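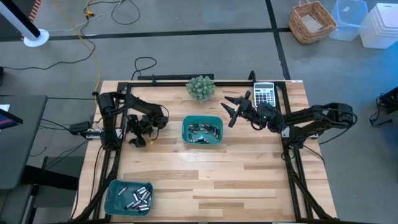
Urszula Wieczorek wrote to us in March to say she'd believe in household robots when one of them emptied her junk drawer. Fair enough, Urszula! We have that note taped up by the coffee maker.

Hi, I'm Alaric Holloway, and I started Juvik with 2 arms, a butcher-block table and a loan from my very patient brother. We work out of Clindton, and we want to know which chores a machine can do today, at home or on a shop floor. Sorting batteries is one I keep coming back to. The silver ones go with the silver ones, the copper-topped ones stay together — my kid can do it while watching cartoons. A robot has a much harder time, because round things roll and small things hide under each other.

Our Groton setup ran 700 tries at picking one cell from a pile. It got 400. I was thrilled, my brother less so.

So can you buy one to do your chores yet? Not from us. Folding towels is still a mess, and don't ask about socks.
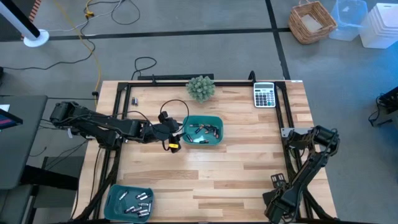 Come and see us

Visitors are welcome most afternoons after 2. Use the Cordeiro Street door and ring twice — the bell sticks.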